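Project Diary, Merrick Tabletop Handling Study
Entry for August 24, 2023
Kept by Róisín McGrath, Site Lead, Jodby

Purpose of the day

The session was scheduled to complete the bowl tasks for the Druveck set, in which an operator wearing gloves moves household items into and out of a clear container with the hand-held grippers. The items were laid out on the plaid cloth as agreed in the task sheet. The morning checks on both grippers were signed off before recording began, and the Fastum logger was started from the site laptop in the usual way.

Work was stopped before lunch on account of a logging fault. The remainder of this entry sets out what was observed, what was done, and what remains open.

Course of the fault

The first part of the morning gave no cause for concern. The soft items were taken first, among them the green zippered pouch shaped like a jar. Soft items are the more demanding case for the jaw-width signal. The pads continue to close after first contact, and the logged value is expected to fall slowly as they do.

At episode 328 the reviewer noted that the value did not fall. The line on the Fastum screen went flat at the moment of contact and remained flat through the carry and the release, although the video for the same episode showed the jaws moving normally. The logger raised no warning. Its status light stayed green throughout, and the episode was marked as complete and accepted.

The operator was asked to repeat the pouch task. The fault was present again in the first repeat and absent in the second. 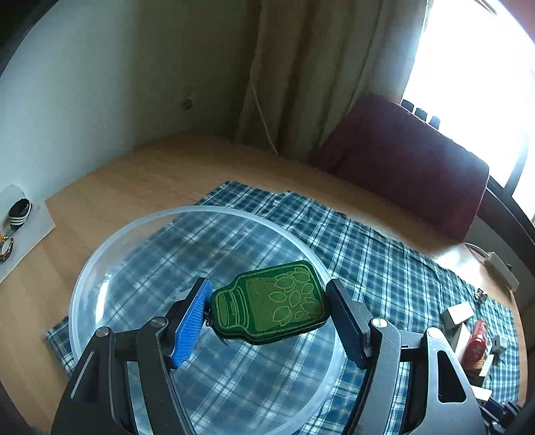 Action taken at the table

I instructed the operator to set both grippers down and step back from the table. The Merrick procedure requires this for any unexplained signal fault, whether or not there is a risk to persons. In this case no motor was driving the jaws and I judged the risk to be low, but the procedure makes no exception and I did not make one.

The logger was restarted with a fresh session file. The connectors were reseated and the pads were checked by hand for play. No mechanical defect was found. It was then decided to continue for a limited period with rigid items only. A rigid item should bring the jaws to a firm stop, so that a flat line is the correct reading, and any drift would point to the sensor.

The readings held steady on the blocks. This was useful, but it also showed the weakness of our checks. A frozen signal and a correctly held block look the same on the Fastum screen. Every morning check at this site is carried out with a rigid item, and the check would therefore have passed a logger that had already stopped reading the jaw.
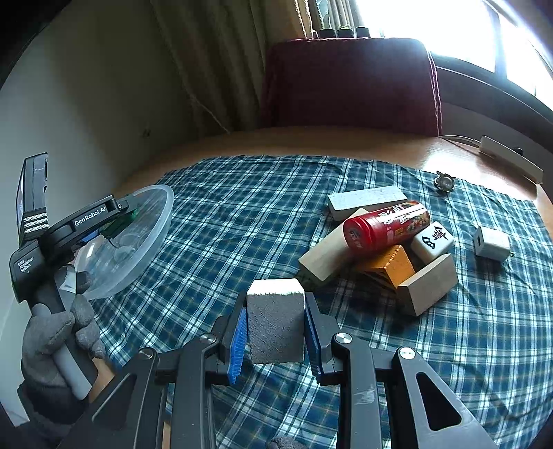

A block gripped upright during the rigid-item checks, with the second gripper held over the bowl.

Findings so far

The session files were examined in the afternoon. When the logger loses the jaw stream it repeats the last value received, and it is set to do so for up to 2000 milliseconds before reporting a loss. Brief returns of the signal reset that period. In the affected episodes the stream was coming back often enough to keep the alarm from ever being raised.

The limit was lengthened some time ago to reduce false alarms. I approved that change. The effect on soft-item work was not considered at the time, and I record this here as an omission on my part.

The limit has now been set to 300 milliseconds at this site, pending a decision from the Druveck project office. It is accepted that false alarms will increase. The cause of the dropped stream itself has not been found.

Status of recorded work

All soft-item episodes from the morning are withdrawn and have been moved to the hold folder. The rigid-item episodes are also on hold until a second reviewer has compared the jaw value with the video. Nothing from this session is to be passed on for training. A policy trained on a frozen jaw value could learn to keep closing on an object it already holds — a fault that would be far harder to trace on a driven arm than at our table.

Open matters

1. The morning check is to include one soft item, squeezed slowly, with the curve viewed by the person signing.
2. The logger is to mark repeated values as repeated in the file.
3. Earlier soft-item sessions recorded under the longer limit are to be sampled, with a report due in October.
4. Item 2 requires a change by the Fastum maintainers. The request was sent at the close of the day and no reply has been received.

Both grippers were locked in the cabinet at the end of the shift, tagged "not for recording." The key is with me.

R. McGrath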